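Projets soutenus > Plelby > Rapports d'avancement > Deuxième rapport

Projet Plelby — collecte d'exemples de navigation en rue
Rapport d'avancement adressé à la Fondation Szekeres
Rédigé par Zoi Liapis, samedi 3 février 2018

1. Objet du rapport

Le présent rapport couvre la période qui commence en octobre, au moment de la livraison du deuxième robot Brornel, et qui se termine avec la dernière sortie de la semaine passée. Il fait suite au premier rapport, dans lequel nous avions décrit le montage du matériel et les autorisations obtenues auprès de la commune. Je ne reviens pas sur ces points, sauf pour l'autorisation du secteur sud, qui a été modifiée et dont je parle à la section 5.

Je rappelle que la subvention finance la collecte et l'annotation des exemples, et une partie de mon temps de travail. L'entraînement du modèle lui-même est payé par le laboratoire. Vous trouverez cependant quelques résultats d'entraînement, car ils nous ont conduits à changer la manière de collecter.

2. État de la collecte

Nous disposons à ce jour de 718 séquences validées. Une séquence est un trajet court, conduit à la manette par un opérateur, pendant lequel sont enregistrées les images de la caméra, la vitesse des roues et les commandes de l'opérateur. Elle est validée quand deux personnes l'ont regardée en entier et sont d'accord sur les annotations.

À ces séquences s'ajoutent 141 séquences rejetées, que nous conservons sur un disque séparé. La cause la plus fréquente est le décalage entre l'horloge de la caméra et celle de la manette. Le défaut a été trouvé en novembre et il est corrigé sur les deux robots. Viennent ensuite les hésitations de l'opérateur : il s'arrête, il recule un peu, il repart, et le modèle apprendrait alors à s'arrêter sans motif. Enfin, quelques séquences ont été perdues parce que la batterie s'est coupée avant la fermeture du fichier.

Les trajets ont été enregistrés au cours de 36 sorties. Le plan initial prévoyait des sorties plus nombreuses et plus courtes. Dans la pratique, l'installation sur place, le contrôle des roues et l'étalonnage de la caméra prennent presque une heure, et il est plus raisonnable de rester dehors toute la matinée. Barnabás Medve a préparé une liste de contrôle d'une page que nous emportons maintenant à chaque fois. Elle a diminué les oublis, en particulier celui de la mire d'étalonnage.

3. Ce que nous avons changé dans la méthode

Dans le premier rapport, j'avais écrit que les opérateurs devaient conduire « le mieux possible ». Cette consigne était mauvaise. Les opérateurs conduisaient très bien, toujours au milieu de la voie autorisée, et le modèle ne voyait presque jamais comment revenir quand le robot s'était écarté. Lors du premier essai autonome, au mois de novembre, le robot a suivi correctement la rue pendant la première partie du trajet, puis il a dérivé lentement vers le bord et il n'a pas corrigé. L'opérateur a repris la main.

Depuis cet essai, nous enregistrons des séquences de récupération. L'opérateur place le robot de travers ou trop près du bord, l'enregistrement commence seulement après, et on garde le retour vers la bonne position. Il est important que la mise en place ne soit pas enregistrée, sinon le modèle apprend aussi à se mettre de travers. Nous avons commis cette erreur une matinée entière, et les fichiers concernés ont été coupés à la main.

Nous avons aussi précisé la règle pour la manette. Chaque opérateur a sa façon de tourner : l'un donne de petites impulsions, l'autre maintient une courbe continue. Pour l'œil humain le trajet est le même, mais pour l'apprentissage les commandes sont très différentes. Après discussion, nous demandons la courbe continue. Les anciennes séquences conduites par impulsions sont lissées par un filtre simple, que je peux vous envoyer si le comité scientifique le souhaite.

4. Les ombres

C'est la difficulté principale de cette période et je voudrais l'expliquer avec un peu de détail.

Le modèle reçoit uniquement l'image de la caméra fixe. Quand le soleil est fort, l'ombre d'un bâtiment ou d'un arbre dessine sur l'asphalte une limite nette, souvent plus contrastée que la limite réelle entre la chaussée et le trottoir. Le modèle a tendance à prendre cette ligne pour un bord. Il ralentit, ou bien il se range du côté éclairé comme si le côté sombre n'était pas praticable. Le cas le plus difficile est celui d'une ombre qui traverse la chaussée en diagonale, car elle ressemble à un rétrécissement de la rue. Les taches de lumière sous les feuillages produisent un autre effet : la commande de direction devient nerveuse, avec de petites corrections dans les deux sens.

Notre première idée était de traiter le problème par le calcul, en changeant artificiellement la luminosité des images existantes. Cela a aidé un peu pour les différences globales, par exemple un ciel couvert contre un ciel clair. Pour les ombres portées, cela n'a presque rien apporté. Une ombre ajoutée par programme n'a pas la bonne forme et ne se déplace pas correctement quand le robot avance.

Nous avons donc décidé de recueillir de vrais exemples, et nous avons fixé l'objectif à 200 séquences comportant au moins une ombre marquée sur la chaussée. Elles sont comprises dans le total général. L'objectif n'est pas encore atteint. Il faut des matinées de plein soleil, des rues calmes et une orientation convenable, et ces trois conditions se rencontrent moins souvent que je ne l'avais pensé en rédigeant le calendrier.

Pour ces séquences, l'annotation est plus lourde. L'annotateur trace le bord réel de la chaussée et, avec une autre étiquette, la limite de l'ombre. Quand l'une cache l'autre, il utilise l'étiquette « incertain » et ne devine pas. Au début, les deux annotateurs n'employaient pas cette étiquette de la même manière. L'un s'en servait dès que l'image était sombre, l'autre presque jamais. Nous avons repris ensemble une série d'images et écrit une consigne d'une demi-page. Les désaccords sont maintenant rares, sauf pour les façades très sombres au ras du trottoir, où il reste une part d'appréciation personnelle.

Un réglage de la caméra doit aussi être mentionné. L'exposition automatique réagissait trop vite au passage du soleil à l'ombre, et plusieurs images de suite étaient presque blanches ou presque noires. Nous avons limité la vitesse de cette adaptation. Le lointain est parfois surexposé, ce que nous acceptons, parce que la partie utile pour la direction se trouve dans la moitié basse de l'image.

5. Lieux de collecte

La plupart des séquences viennent du quartier de Plelo. Les rues y sont droites, bordées de murs de clôture et d'arbres, et la circulation du matin est faible. C'est un avantage pour la sécurité et c'est en même temps une faiblesse du corpus. Un modèle entraîné sur des rues droites et vides conduira bien dans des rues droites et vides.

Le secteur sud devait corriger ce déséquilibre, avec ses carrefours et ses trottoirs plus étroits. La commune a toutefois commencé des travaux de canalisation et notre autorisation a été limitée à deux rues. Le service de la voirie nous a informés par courrier que la limitation serait levée après les travaux, sans donner de date. J'ai demandé en remplacement l'accès à la zone située derrière le marché couvert et j'attends la réponse.

6. Matériel

Le premier robot a parcouru beaucoup de chemin et la roue arrière gauche présente du jeu. Le fabricant a envoyé une pièce neuve sans frais. Pendant l'attente, ce robot n'a servi que pour les essais à l'arrêt.

Le deuxième robot fonctionne bien. Sa caméra est montée légèrement plus haut que celle du premier, et le modèle est sensible à cette différence. Nous indiquons donc le numéro du robot dans chaque fichier et nous avons fabriqué une cale pour ramener les deux caméras à la même hauteur. Les séquences antérieures à la cale restent utilisables, après un recadrage.

7. Dépenses

Les dépenses suivent le budget, à l'exception du poste d'annotation, qui avance plus vite que prévu à cause du double tracé décrit à la section 4. Je propose de compenser avec le poste de transport, peu utilisé parce que les lieux de collecte sont proches du laboratoire. Cette modification demande votre accord écrit. Le tableau détaillé vous est envoyé séparément par notre service administratif.

8. Suite du travail

Pour la prochaine période, nous voulons d'abord terminer les séquences avec ombres, puis entraîner de nouveau le modèle et répéter l'essai autonome sur le même trajet qu'en novembre, afin que la comparaison soit honnête. Une partie des séquences, choisie par rue et non au hasard, est mise de côté pour l'évaluation. Si des images de la même rue se trouvent à la fois dans l'entraînement et dans l'évaluation, le résultat paraît meilleur qu'il n'est.

Si l'accès à la zone du marché est accordé, nous y commencerons par des trajets sans enregistrement, pour que les opérateurs connaissent les lieux. Je joins à ce rapport la consigne d'annotation dans sa version actuelle, et je reste à votre disposition pour une visite du terrain, de préférence un matin de beau temps. 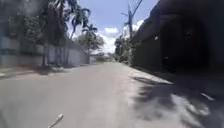
Barnabás Medve : je suis d'accord avec l'ensemble du rapport, avec une réserve sur la section 8. Je préférerais entraîner le modèle une première fois tout de suite, sans attendre la fin des séquences avec ombres. Si les taches de lumière posent encore problème et que les ombres diagonales n'en posent plus, nous saurons vers quelles rues aller et à quelle heure. L'essai autonome peut attendre, sur ce point je rejoins Zoi. Pour l'étiquette « incertain », je demande aussi que l'on garde les deux tracés quand les annotateurs ne sont pas d'accord, au lieu de conserver seulement la version corrigée. Cela prend très peu de place sur le disque.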